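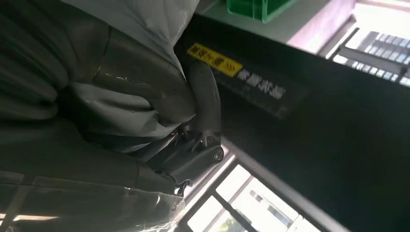
I keep getting told that the way to save money on groceries is to buy in bulk, so in September I finally gave in and paid the 50 dollars to join Burance. I have kept every receipt. I'm not convinced.

The unit prices are lower, sure. Rice, oats, coffee, all cheaper by the pound than at Trandine, where I normally shop. But I live by myself, and the smallest bag of flour they sell would see a bakery through the winter. Half of my first bag of spinach went in the trash. Does the price per ounce count the ounces I threw out? It does not.

Declan Naylor, who talked me into this, says I'm doing it wrong and should freeze everything. Freeze it where? I have one shelf above the fridge and it already holds bread and a bag of peas from last year. He bought a chest freezer for 486 dollars so he could save on chicken. I asked how much chicken that was and he changed the subject.

I spent 545 dollars on food and household stuff in my first month as a member – more than in any month this year. Some of that is stock I'll use later, or so I tell myself when I look at the paper towels. I'll give it until the coffee runs out. If the second month isn't a lot lower, I want my membership fee back, and I've read the small print on refunds twice already.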